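Automation at Ploton: What Changed for the Packing Room
Student project report
Samran Sitthichai
Submitted Jul 15, 2025

1. Why I picked this

My placement was at Ploton, a firm that picks and packs spare parts for kitchen appliances. If your oven door has ever lost a hinge, there is a fair chance the new one spent time in a building much like theirs. I had planned to write about stock forecasting. Then I was given a desk next to the packing room, where Ploton had begun using an arm to take small parts out of the cabinets, and stock forecasting never stood a chance.

The arm came from a supplier called Enow. The software that tells it what to fetch is Modolel. The people on the shift call the whole thing Rewi, after the name on the project folder, and speak of it as they might of a cousin who has been given a job by the owner.

My question was a small one: what do people in the packing room do now that they did not do before? I left wages and profit alone, partly for reasons of scope and partly because my placement supervisor asked me to.

2. How I went about it

I sat in on the early and late shifts, kept a diary, and talked to four members of staff for as long as they could stand it. I also had the error log, which for the period I looked at runs to 2607 lines. Most of these say the same thing in slightly different words.

The four are called A, B, C and D in this report. D asked to be called something more interesting and I have had to refuse on the advice of the ethics form.

There are obvious limits. People behave differently with a student beside them holding a clipboard, at least until the first tea break. I never saw the room as it was before the arm came, so everything I say about the old way of working rests on memory, and A and C remember it as two different workplaces.

3. What the arm does

The job sheet promised 2000 picks a day. On a good day it gets there. On the other days it stops, turns on an amber light and waits for someone to come over, a habit B says it picked up from management.

It handles small boxed parts only. Long items, floppy items and anything in clear plastic still go to people. The cabinets were repainted white for the purpose, and square black-and-white markers were stuck up so that the arm can work out where it is. It carries a small camera at the wrist and looks for the markers as it moves in. If it can read one, it carries on. If it can't, we are back to the amber light.

I had assumed that the clever part of all this would be the arm. After a fortnight I had come round to C's view that the clever part is the stickers, and that looking after the stickers is a job. It appears in no job description. C does it at the start of every shift, with a cloth, and has opinions about which cloth.

The marker posts pick up scuffs and smudges like everything else in the building, and C's rule is that marks on the post can be left alone as long as the square itself stays clean and sharp-edged.

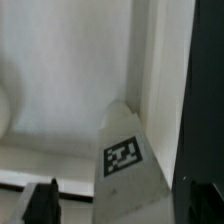
4. What changed for the people

4.1 Less walking, more waiting

All four said they walk less. B used to finish a shift with sore feet and now finishes with a sore neck, from looking up every time the light changes. A likes the new arrangement very much. A is two years off retiring and says the arm could have come a decade sooner.

The waiting is harder to describe. Nobody is idle, but the work now arrives in lumps. The arm sends a run of full trays, then stops, then sends more. People used to set their own pace and chat across the aisle while doing it. Now they chat in the gaps, and the gaps are chosen by Modolel.

4.2 New skills, same badge

There are 168 cabinet positions that the arm can reach, and each has to be taught again if the cabinet is moved. The supplier trained D to do this over two mornings. D then trained everyone else, with a sheet of handwritten notes that is now a good deal more use than the manual (the manual has a chapter on washing the arm down, which Ploton has never needed).

D is plainly proud of this and plainly annoyed by it. Teaching positions is skilled work and D's grade has not moved. When I raised this with the shift manager I was told it would be looked at in August.

4.3 Who gets the blame

Before the arm, a wrong part in a box could be traced to the packer. Now it may be the packer, the arm, the software or whoever filled the cabinet. In practice it is still the packer, who was the last to touch it — C described this as the one part of the process that had not been automated.

5. Suggestions

Put marker cleaning on the rota, with time set aside for it and a second person who knows how.

Pay for position teaching, or at least write it down as part of someone's job.

Record the cause of each wrong pick before deciding whose it was. The log already holds most of what is needed, if anyone is willing to read it. I can lend them my highlighters.

Move the amber light to eye level. B has asked for this three times. It would take a bracket and four screws.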